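Chapter 4
Small Goods, Small Margins

Every town has a shop that sells things people don't need, and in Lavbridge it was Morrison. In its first year the shop stocked 3,000 items, most of them cheaper than a cup of coffee, and the owners were very pleased with themselves until May, when they did a stocktake.

The bead jewellery sold well enough. It also took up 185 hours of somebody's labour in sorting, tagging and untangling – a cost that appeared nowhere in the price. A bracelet bought for $2 and sold for double looks like a fine piece of business right up to the moment you pay the person who put the sticker on it. 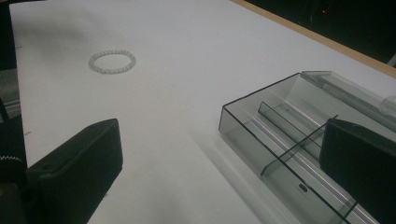 Accountants call this the handling cost. Shopkeepers call it other things. In this chapter we follow Morrison and its rival, Pletetitz, which carried only 300 lines and went home at five o'clock. We begin with gross margin, a figure much favoured by people who are about to ask the bank for money.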